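19/03/2021

Glue day again, and a long one, so forgive the rambling. I finally got the second batch of hide glue where I wanted it — 28 parts dry granules, soaked overnight, then warmed very slowly in the old double boiler. The first batch smelled like a wet barn and set up stringy, and I'm fairly sure I let it get too hot while I was hunting for the good brush (it was in my apron pocket, of course).

The Tulletti chair is the one that worries me. The back legs had been glued at least twice before, once with something yellow and rubbery that took me most of the morning to pick out of the mortises with a dental tool and a lot of patience. Warm vinegar helped. Please don't use the heat gun on that job, it lifts the old finish.
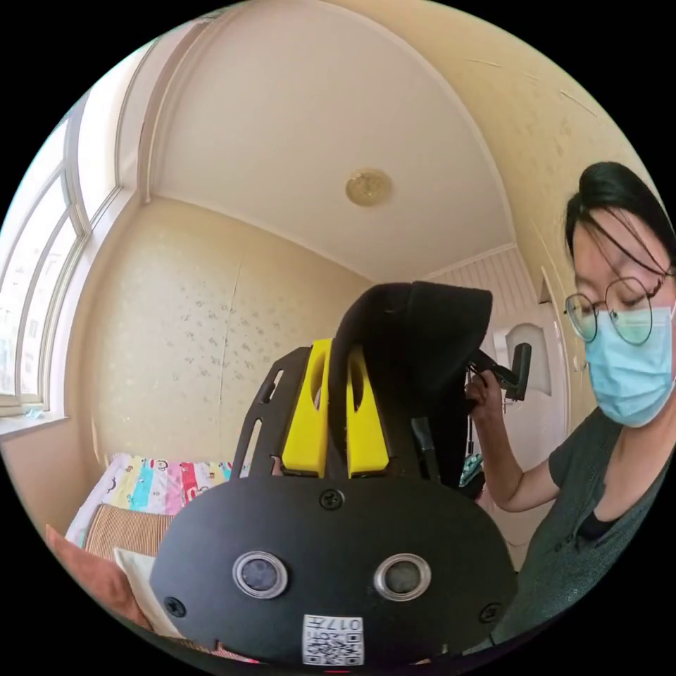
Dry fit was good on three joints out of four. The front left is loose, so I glued in a shaving of beech and will trim it once it has had a proper night in the clamps. I left it at the far end of the bench with a rag over it, so kindly steer around it when you're sweeping!

The Kallio stool is finished apart from wax. I want two thin coats, with a day between them.

Still to do before April: order more granules, sharpen the 31 mm chisel, and find out what the Ludix people want done with their table, job 759. Their note only says "fix wobble."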